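4.2 The roll within reach: where paper towel lives in the kitchen

We turn now to something that came up again and again in the home visits, often before we had even put the kettle on, and that we had rather neglected when we drew up the first version of the interview guide. The diary results in the previous section tell us how often people in Mandagi and Umau reached for paper towel, and for what sort of job. They tell us very little about where the roll was when the spill happened. Having sat in a good many kitchens by the end of April, we have come to believe that the place of the roll deserves a section to itself.

Of the 204 households that kept the Clulance diary, 14 owned no paper towel at all during the fortnight, and they are left out of what follows (we come back to them, with some affection, in Section 5). The remaining households kept their rolls in all manner of places: on a holder screwed inside a cupboard door, on top of the fridge, under the sink beside the dishwashing liquid, or standing on the bench or table with no holder of any kind. Participants had a wonderful range of names for these arrangements, and we have grouped them into just two. A "standing" roll is one that can be seen and touched from the place where food is prepared or eaten. A "stored" roll is one that needs a door or drawer opened, or a walk to another room. Figure 3 shows paper towel in the form we mean throughout, a whole roll kept out on a flat surface, and we use the word "roll" in this sense even where a participant said "kitchen paper" or simply "the towel".

Figure 3. Roll of paper towel on a white tabletop, two views. 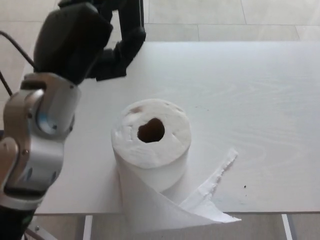
The difference between the two groups was larger than we expected. Households with a standing roll used it for a wide spread of small jobs, among them drying washed fruit, wiping a child's hands, lining a plate for bacon and catching the drip under a teapot. Households with a stored roll tended to save it for what one participant called "the nasty stuff", meaning fat, raw meat juices and anything the dog had done. For the everyday wipe these people picked up a cloth, and when we asked why, they nearly always answered that the cloth was simply there. Very few mentioned cost or waste until we raised the matter ourselves.

It would be easy to conclude that moving the roll into a cupboard is all it takes to cut down on paper, and we would gently caution against this. People who already prefer cloths may well put their paper away for that very reason, and a diary kept over one fortnight cannot tell us which came first. We did, however, have the good fortune to learn of 11 households that had changed the position of their roll shortly before joining the study, usually after a kitchen renovation or a move. Most of them described a change in habit that followed the roll to its new home. One woman in Umau told us she had never thought of herself as a person who used much paper towel until her new flat came with a holder beside the stove, and that she now bought a fresh pack every Tuesday with the groceries. These are memories and should be treated as such, but they do point the same way as the diaries.
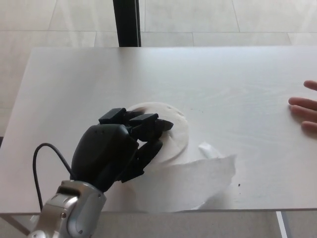
A second matter, closely tied to the first, is the tearing of the sheet itself. Participants with a standing roll and no holder often complained that the roll ran away from them, so that one hand was needed to steady it while the other tore. Several had given up on this and pulled off a long strip at the start of cooking, to be used up bit by bit or, just as often, thrown out clean. A fixed holder did away with the running but brought troubles of its own, the chief one being that a brisk tug could unwind a good deal more than anyone wanted. The Flinow half-sheet rolls, sold in both towns, were well liked by older participants, though some admitted that they took two half sheets out of habit.

Damp hands made a difference as well. A number of people took a first sheet only to dry their fingers so that they could take a second one neatly for the actual job. Our diary form had a single line for each task and so hid this little routine almost entirely. We noticed it only because the interviewers happened to be present at dinner time in a few homes, and we would urge anyone repeating the work to leave room on the form for it.

Finally, a word on the wording of the short postal survey that followed the visits. The form went to 800 addresses and asked where the roll was "usually" kept, which seemed a plain enough question while we were writing it. Several respondents wrote in the margin that they had two rolls, one in the kitchen and another in the laundry or garage, and wanted to know which one we meant. We have coded these by the kitchen roll alone. Rolls kept in the car or the shed were recorded separately, and they are taken up with the other out-of-kitchen uses in Section 4.3.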